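Clubs & Activities > School Garden > Meeting Notes

Ilside School Garden Club
Minutes of the planning meeting, 3/5/26
Location: Room 5, science wing
Minutes taken by Odair Coutinho

1. Previous minutes
The January minutes were approved with one correction. The compost delivery was 3 cubic yards. It had been recorded as 5.

2. Budget
The opening balance for the spring term is $2,475. The seedling sale is budgeted to bring in $400 after costs. The balance includes the Ukbridge grant, which may be spent on soil, lumber and irrigation parts only. Food for work sessions will come out of sale income and will be entered on a separate line.

3. Raised beds
Three beds on the south side need new boards. The corner posts are sound and will stay. Two quotes were received for untreated cedar. The Eberhard quote was lower but did not include cutting to length. Members agreed to accept it and to book the wood shop for one afternoon of cutting. Beds will be refilled to two inches below the top board, with the old soil screened first.

4. Irrigation
The drip line on the north beds loses pressure past the second valve. A split fitting was found and capped in January, and the flow at the far end is still low. The filter will be taken out and cleaned before any more line is replaced. The Ultamitz timer stays on its present program – one cycle in the early morning – until the last frost date has passed. 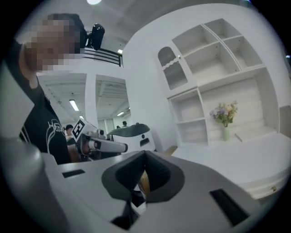 Odair Coutinho
Club Secretary

5. Planting schedule
Peas, spinach and radishes will be sown directly as soon as the soil can be worked. Tomatoes and peppers are to be started under lights in the science wing, two seeds per cell, thinned to one at the first true leaves. The request to plant mint in bed four was discussed. It was approved for containers only.

6. Seedling sale
The sale will again be held at the front entrance after dismissal. Prices per pot are unchanged. Labels must give the variety and the spacing – last year's gave only the variety, and several buyers asked. Leftover plants go to the Ukbridge community plot.

7. Tool shed
The shed inventory is incomplete. Hand trowels and pruners are to be counted and the damaged ones set aside. The lock combination will be changed once the count is finished.

8. Actions
Order cedar and book wood shop: bed crew
Clean irrigation filter and report flow: irrigation crew
Draft label text: sale crew
Correct and repost January minutes: O. Coutinho

The date of the next meeting will be posted on the club board.

Related items
Garden Club minutes, January
Seedling sale: price list and order form
How to read the bed map
Wood shop booking rules for clubs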